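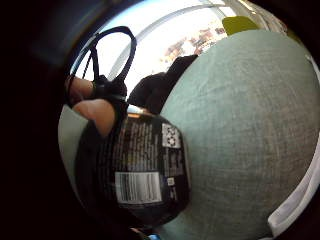
Bredside Home Care Opens Refill Counter in Badstead and Widens Bottle Return Program

BADSTEAD, 14 August 2023. Bredside Home Care, a maker of household cleaning and fabric care products, will open a refill counter at its Badstead factory store in September. The company is also extending its bottle return program to all stores that carry the Stelmakh and Larnitz product lines.

The refill counter will carry nine products at opening. They include the Stelmakh upholstery cleaner, the Stelmakh carpet shampoo, two dish liquids and the full Larnitz laundry range. Customers can bring back a clean, empty Bredside bottle and have it filled at the counter, or buy a new bottle there and return it later. Refills are sold by weight. A filled 750 ml bottle costs less than the same product off the shelf, and the price per ounce is posted at each tap.

Staff will check each bottle for cracks and worn caps before filling. Bottles that do not pass can be left at the store for recycling, and the customer can buy a replacement at cost. Bottles from other makers cannot be filled, as the product label and safety information must match the contents.

The return program began last year as a trial in Badstead and two nearby towns. Customers dropped empty bottles into a bin near the store entrance, and Bredside collected them on its regular delivery runs. Under the wider program, 28 stores will have a bin by the end of September. Store owners pay nothing to take part. Bredside supplies the bin and the liners and picks up the empties with each delivery.

Bottles and caps of any color are accepted. Trigger sprayers should be taken off and put in the separate tray on top of the bin. Aerosol cans, glass, and bottles that still have product in them cannot be taken. A quick rinse with cold water is enough for most bottles. Bottles that held stain remover should be rinsed twice.

"We got a lot of calls asking whether the dark bottles could go in the bin, and they can," the company said in a statement. "Some town recycling services do not take them, so people had been keeping them under the sink. We would like to have them back."

Returned bottles are sorted by plastic type at the Badstead plant. Those in good condition are washed, dried and relabeled for use at the refill counter. The rest are sent out to be shredded and made into crates, which Bredside uses in its own warehouse.

The first 200 customers at the refill counter will receive a free cotton cleaning cloth with any fill of upholstery cleaner. The offer is limited to one cloth per household.

Product formulas are not changing. Customers who use the upholstery cleaner should continue to test it on a hidden spot before treating a whole cushion or chair, and should let the fabric dry fully before use. Directions will be printed on a card at the counter and are also available from any store that sells the line.

The factory store entrance is on the parking lot side of the building. Store hours will stay the same. The refill counter will close half an hour before the rest of the store so that the taps can be cleaned.

A list of participating stores will be posted at the factory store and mailed with September orders. Retailers who would like a return bin can ask their Bredside delivery driver for a sign-up form or contact the Badstead office.

About Bredside Home Care

Bredside Home Care makes cleaning and fabric care products for homes and small businesses under the Stelmakh and Larnitz names. Its plant, warehouse and factory store are in Badstead.

Media contact: Press Office, Bredside Home Care, Badstead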